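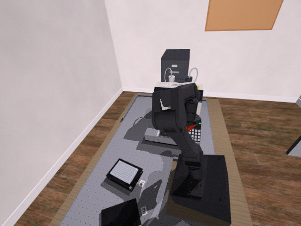
Speaker notes: "Who Moved the River? Parish Maps and the People Who Got Them Wrong"
Lurnlow Local History Evening, 15 Sep 2018

Before starting: check the clicker. Water on the left, because last time I put it on the right and baptized the projector.

OPENING (title slide stays up)

Good evening. Thank you for choosing old maps over whatever else Lurnlow had to offer tonight. I understand the competition was the parking lot.

I want to talk about a river that has been in the wrong place for a very long time. The river itself is fine. It goes where it likes. The trouble is on paper.

PAUSE. If no laugh, keep going, same as always.

SLIDE 2: the Stovdale map

This is the oldest surviving map of Stovdale, dated 1619. Give them a moment to look at it. People will want to find their own house. Their own house is a swamp.

Point to the church, which is drawn larger than the hill it stands on. Mapmakers were paid by people who went to church. The mill is large as well. The cottages are dots, and several families seem to be sharing a dot.

Now the river. On the map it runs north of the mill. Anyone who has walked to the mill knows it runs south, and anyone who has walked there after rain knows it with their socks.

SLIDE 3: same map, river colored in blue (my coloring, apologies to the blue)

Three explanations get offered for this.

First, the river moved. Rivers do. But the old bank would have left a dip in the fields, and I have been over those fields with a long stick and a short temper. No dip.

Second, the mapmaker was drunk. Popular theory, and I've had it put to me in both of the pubs. I can't rule it out, but his lettering is beautiful.

Third, and this is my own favorite, he never came to Stovdale at all. He worked from a written description. Somebody wrote "the river lies below the mill," meaning downhill, and he took it to mean the other thing, on a sheet with south at the top.

Let that one sink in. Turn the handout upside down. Wait for the rustling to stop. It takes longer than you'd think.

SLIDE 4: the copies

I have found 13 later maps that repeat the mistake. Mapmakers copied each other the way schoolchildren do, including the name at the top of the page. One of them added a bridge over the river where the river isn't. Another added a toll for the bridge.

(Skip the toll story if we're running late. If the front row looks awake, tell it.)

Toll story: the bridge appears in a land sale. The buyer paid extra for the right to collect from it. He then wrote a series of letters, each shorter and angrier than the one before. The last is mostly underlining.

SLIDE 5: the Ornow boundary

Go slowly, this is the dry bit. The parish line between Stovdale and Ornow follows "the middle of the stream." Which stream? Roughly 500 acres depend on the answer. Both parishes claimed the land when it was good for hay and neither wanted it when the road needed mending.

Read the road letter aloud. Do not do the voice.

All right, a small amount of the voice.

SLIDE 6: what to look for in your own maps

Find north before you find anything else. Look at who paid. Be suspicious of any feature that appears on every map and in no diary. And go and stand there, in boots.

QUESTIONS

Someone will ask about the tunnel. There is no tunnel. Someone will then tell me their uncle has been in the tunnel. Be gracious, get the uncle's phone number.

Handouts back in the box by the door, please. Chairs stack against the far wall.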